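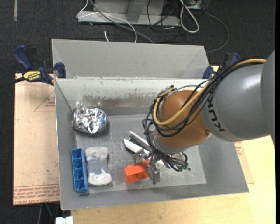 Can a robot arm clear a bin of mixed household things by itself yet?

Most of the time it can, provided the bin is shallow and the things are spread out, and provided someone is willing to come over when the last piece gets stuck in a corner.

5. Bin-to-Bin Tidying

5.1 The task

Tidying is a hard chore to define, so we picked a small piece of it that a person can do half asleep: take everything out of one container and put it in another. Cartwright, our name for the benchmark and the software around it, asks the arm to do this with a set of 18 objects drawn in random handfuls. Some came from kitchen drawers, some from a toy box, and some from the parts shelf at the Rulon workshop, where people sort leftovers at the end of a shift and would love to hand the job over.

Figure 4. Work at the front bin. The fingers are down at an orange object with angular facets. At the left are a blue tray with four open compartments, a crumpled silver piece resting against the wall, and a white and gray object lying next to the tray. The second bin stands directly behind.

We are fond of this setup because it is so ordinary. The bins have sloping metal walls, and the front one is scraped along its far inner wall. Anyone who has kept tools in a metal tub knows what that kind of surface does to light, and a depth camera finds it just as troublesome. Figure 4 shows the reflections on the wall above the silver piece. In the early trials our segmentation model, Nemar, was quite happy to propose grasps on reflections like those, and the planner (Prutura) was quite happy to try them.

5.2 What a grasp attempt involves

Each attempt begins with one look into the bin. Nemar marks regions it believes to be separate objects, Prutura ranks a short list of finger placements, and the arm goes down to the best one it can reach without touching a wall. If the fingers close on something, the arm lifts, checks the grip width, and carries the load over the shared rim to the other bin. If they close on nothing, it looks again. A full clear of the front bin counts as one round, and the two bins then swap roles, so nobody has to refill anything by hand. We can't overstate how much pleasanter this made the work!

The two-finger gripper is a plain tool, and we kept it that way on purpose. Suction would have helped with flat, smooth pieces, but it does little for crumpled or fuzzy ones, and we wanted a single hand to face the whole set.

5.3 Results

Over the test period the arm made 3,800 grasp attempts, of which 1,033 failed. That is more than a quarter, and a person doing the same job would be embarrassed by it. We were delighted all the same. The failures were strongly bunched: blocky objects with clear faces came up on the first try in nearly every round, and when one of them was missed, the second look usually fixed it. The rest of the trouble came from three places.

Long trays. A divided tray offers the fingers a great many edges, and most of them are good ones. When the tray lies against a wall, though, the outer side is blocked, and the planner has to take hold of a cross wall instead. It learned to do so, but the tray then hangs at a tilt and tends to catch the rim on the way over.

Crumpled and shiny things. Their outline changes a little with every squeeze, so a grasp that worked in one round is no guide to the next. Grip width is a poor check here as well. On several occasions the arm reported an empty hand while carrying a thin fold across to the other bin, and then went back to search for it.

Corners. Sloping walls are kinder than straight ones, and objects do slide toward the middle when nudged. We added a nudge to the planner late in the study and wish we had done it first. Even so, a small object in a far corner remained the usual reason for a person to step in.

5.4 Is it doing the chore yet?

Frauke Ruppert, who ran the Rulon trials, asked six people from the shop to clear the same bins by hand with the same objects. All of them were far quicker than the arm, and most used a motion it doesn't have, scooping two or three pieces together against the wall. She also asked whether they would let the arm do their end-of-shift sorting as it stands. The answers were warmer than we expected. Speed mattered little to people who would be going home anyway. They did care about coming back in the morning to a bin that was finished, with no stray part left in the corner, and on that count we are close for rigid objects and some way off for everything else.

For the home the gap is wider. A kitchen drawer has a lid of clutter over it, and nothing in our trials was stacked deeper than two layers. We also kept the bins clamped down. A drawer or laundry tub that shifts when bumped would upset the wall model, and we plan to let the bins move in the next round of experiments, starting in January. We think the nudge will turn out to be the most useful skill of the lot, and we're excited to see how far it goes.

Comments

pelham_r: Really enjoyed 5.3. Did you try a matte coating on the walls? We had the same ghost grasps until we sprayed ours.

Authors: We thought about it and decided to leave the walls as they were. The shop's bins are bare too.

tidewrack: How do you score it when two objects come up together? Success or failure?

Authors: A success if both land in the other bin. If one drops on the way, the attempt is a failure.

M. in the toolroom: I'd take the slow version tomorrow. Sorting leftovers is the worst part of my shift.

Contact: Frauke Ruppert, Cartwright project | © 2022 the authors | Back to top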